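ホーム > 授業資料 > ロボット実習II > 第4回 配布ノート
印刷する | メールで送る
シェア 4 コメント 0

第4回 グリッパが「つかんだことにする」とき――把持の失敗と誤検出
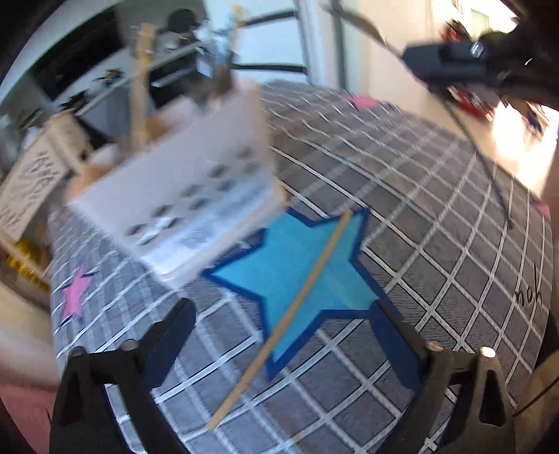

前回の続きからいきます。手持ちグリッパで動作を記録して、それを学習させて、アームに再生させる。ここまでは皆さん一度はやりましたね。今日はそれがうまくいかなかった話です。教科書には成功例のグラフばかり載っているので、このノートではうちの失敗のログをそのまま使います。恥ずかしいですが、教材としてはこっちのほうがずっと役に立つと思っています。

(配布日 8/3/20。前に配った版は式の符号が一か所間違っていたので捨ててください。)

1. 何が起きたか

課題は「平らな面に置いた薄い物をつまんで、箱に移す」でした。星形のやわらかい板とか、細い木の棒とか、要するに厚みのない物です。厚みのある立方体なら、指を左右から寄せれば誰がやってもつかめます。薄い物はそうはいきません。指先が面ぎりぎりまで下りていないと上を滑るし、下りすぎると面を突く。この「ぎりぎり」の幅が、私が最初に思っていたよりずっと狭かったんです。

再生試行は全部で1056回。そのうち最初の56回は調整中のものなので外して、集計に使ったのは1000回です。で、制御ソフト(研究室で使っている Voltoritz です)の記録では、この1000回のうち把持失敗はたったの4回でした。

すごい成績でしょう? 私も喜びました。喜んで学科の報告会のスライドまで作りました。ところが、箱の中身を見ると数が合わない。どう見ても少ないんです。そこで録画から100回分を抜き出して目で見直したら、何も持たずに箱の上まで行って、堂々と指を開いて帰ってくる回がいくつも出てきました。ソフトのほうは全部「成功」です。報告会は一週間延ばしてもらいました。

この件、研究室では「Flisthorpe の件」と呼んでいます。そのとき使っていた課題セットの名前がフリスソープだったというだけで、深い意味はありません。試験には出しませんから覚えなくていいです。

2. なぜ「成功」になったのか

把持の判定は、指の開き幅で見ていました。指を閉じる指令を出して、全閉より手前で止まったら「何か挟まっている」、全閉まで行ったら「空振り」。単純でいい方法だと思いますよね。私もそう思っていました。

困るのは、物の厚みが判定のしきい値に近いときです。ゆるめに設定すれば空振りを成功と数えてしまうし、きつくすれば本当につかんだ薄い物を空振りと数えてしまう。今回の設定は前の課題(立方体)の値をちょっと下げただけのもので、薄い物に合わせて測り直していませんでした。これが一つ目の原因。

二つ目は指のねじです。指を取り付けているねじが一本ゆるんでいて、閉じるときに片方の指がわずかに傾いていました。すると先端どうしがまっすぐ合わず、斜めに当たって、全閉の少し手前で止まる。何も挟んでいないのに、です! ソフトから見ると「薄い物を挟んで止まった」のと区別がつきません。しきい値をどんなに丁寧に決めても、これが起きているかぎりだめです。

三つ目はもっと地味で、指先が物の上を滑ったときに下のマットの布目を少しつまみ上げていた回です。布はちゃんと挟まっているので、開き幅の読みとしては正しい。正しいんですが、つかんでほしかったのはマットではありません。録画だと、腕が上がりはじめたところで布がぴんと引かれて、するっと抜けるのがわかります。この動画は授業で流しますね。三回くらい流します(私が好きなので)。

3. 式で書くとこうなる

開き幅の読みを w、全閉時の基準を w0、物の厚みを t、機構のがたを g とします。

物を挟んでいるとき:w = w0 + t + g
空振りのとき:w = w0 + g

しきい値を s とすると、w − w0 > s なら成功と判定します。がた g がいつもゼロなら、s は 0 と t の間のどこに置いてもいい。ところが g がばらつくと、空振りでも w − w0 = g となって、g > s なら誤って成功になります。逆に g が負に振れて t + g < s となれば、つかんだのに失敗と出る。

つまり、g のばらつきの幅が t より十分小さくないと、開き幅だけでは判定できません。立方体のときは t が大きいので g なんか気にしなくてよかった。フェルトや細い棒では t のほうが g に近づいてきます。同じ装置、同じプログラムなのに、物を薄くしただけで判定器が壊れるわけです。板書ではここに数直線を描くので、余白をあけておいてください。

前の版で間違っていたのは二番目の式で、「− g」になっていました。すみません。

4. 記録する側でも起きる

再生のときの話ばかりしましたが、手持ちグリッパで手本を記録する段階にも同じ種類の落とし穴があります。人間がやるときは、つかみ損ねたら無意識にやり直しますよね。指をちょっと開いて、もう一回閉じる。本人は一回でできたつもりでいるんですが、記録には「閉じる、開く、閉じる」が残ります。

これをそのまま学習させると、アームも「閉じる、開く、閉じる」をやります。最初の「閉じる」で運よくつかめていても、律儀に開いて落とす。初めて見たときは制御の不具合だと思って、丸二日 Voltoritz の設定を疑いました。手本を見返したら私の手つきそのものだったので、かなりへこみました。

もう一つはケーブルです。作業面の上をケーブルが横切っていると、腕の動きで引っぱられて、物に触れて、位置をずらすことがあります。記録のときに一度でもこれが起きると、その回は「見えていた位置」と「つかんだ位置」がずれた手本になります。作業範囲の外へ逃がして、根元で留めること。留めたつもりのテープは必ずはがれるので、結束バンドを使ってください。

それから、広角レンズの像では端のほうがぐっと曲がります。格子のマットを敷いておくと曲がり具合が目で見えるので便利なんですが、補正前の像で「まっすぐ並んでいる」「端から何マス」と言い合うと話が食い違います。班の中で位置の話をするときは、補正前か補正後か先に言いましょう。去年はこれで二つの班がけんか寸前までいきました。

5. 安全の話

ここは飛ばさないでください。

誤って「成功」と判定すると、アームは次の動作に進みます。今回は箱の上で指を開くだけだったので、空振りでも何も壊れませんでした。でも次の動作が「持った物を押し込む」だったらどうでしょう。何も持っていない指先が、物の厚みのぶんだけ余計に進んで相手に当たります。実際、Ruawai という別の課題(薄い札を溝に差す課題です)では、これで指先の部品を一個割りました。破片は小さかったけれど、顔を近づけてのぞき込んでいたらと思うと、あまり気持ちのいいものではありません。

失敗して止まるほうがまだましで、失敗に気づかず動き続けるのが一番こわい。なので、うちの実習では次のようにしています。

・再生中は作業面の上に手も顔も出さない。物がずれていても直さない。
・直したいときは停止ボタンを押し、表示灯が変わってから手を入れる。
・ねじの増し締めは毎回、始める前に。指を手で軽く揺すってみて、がたが手に伝わったらその日は再生をしない。
・保護めがねは見学の人もかける。
・おかしいと思ったら誰が止めてもよい。止めた人に理由を問い詰めない。

最後の一つは私がわざわざ足しました。前に、変な音に気づいていた学生さんが「自分の勘違いかも」と黙っていたことがあったので。勘違いで止めても減点しません!

6. どう直したか

ねじは締め直して、ゆるみ止めを塗りました。これで g のばらつきは目に見えて減りました。しきい値は、空振りを続けて何度もやらせて w の分布をとり、その外側に置き直しました。

それでも開き幅だけに頼るのはやめました。今は持ち上げたあとに一度止まって、カメラで指の間と元の場所の両方を確かめてから次へ進みます。元の場所に物が残っていたら空振り。当たり前すぎて拍子抜けしますが、マットをつまんだ回はこれでほとんど拾えます。画像処理には Astilance を使っています。細い棒が指と重なったときの見落としがまだあって、ここは解決していません。いい案がある人は教えてください。

直したあとの数字はまだ出していません。同じ回数だけやり直すつもりで、12月の発表会までに間に合わせたいところです。

7. 次回までの課題

(1) 各班の装置で空振りをくり返し、w − w0 のヒストグラムを作ってくること。回数は班で決めてよいですが、決めた理由を一行書いてください。

(2) 自分たちの手本の記録から「閉じる、開く、閉じる」になっている回を探すこと。見つけたら消さずに印だけつけておく。授業で使います。

(3) 物の厚み t が g のばらつきと同じくらいになったとき、開き幅のほかに何を測れば判定できるか。センサを一つだけ足せるとして、何をどこに付けるか、図で描いてくること。きれいに描かなくて大丈夫です。

レポートはいつもの提出箱へ。ヒストグラムの横軸の単位を書き忘れる班が毎年あるので、出す前にもう一度見てください。

印刷する | メールで送る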